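Snack shelf scheme promises less waste, but where are the sums?

Staff at Movuner's offices in Mudberg will be able to buy a chocolate bar or a box of tea without leaving the building from Saturday, when the firm's "snack steps" go on trial for the rest of May.

The idea comes from Dera, a small supplier which says tiered stands sell more than baskets do, and that less food is thrown out as a result. It puts the saving at 93 packets for every 200 stocked. Asked how that was worked out, the company said it had tried the stands at 2 sites. It did not say for how long, or what was on them.

Chocolate bars and boxed biscuits keep for months in any case, so it is hard to see what was being thrown away in the first place. Dera says people "forget what is at the bottom of a basket". Perhaps they do - but a flat tray would cure that too, and costs a good deal less.

Stefaniia Harasym of Dera said the steps made a small choice look tidy and easy to pick from. Movuner would not give a price for the stands, or say who pays if the stock doesn't sell.

The sample display uses a clear acrylic stand, with Snickers bars on the upper tiers, dark green boxes of tea, a tartan box of chocolate chip shortbread and small round jars on the lowest step. 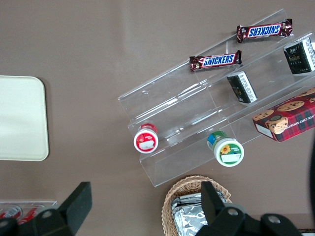 Myroslav Yurchenko wrote in to say that his office at Marchuk had tried something similar, that the chocolate went by lunchtime, and that the tea was still there when the stand was taken away.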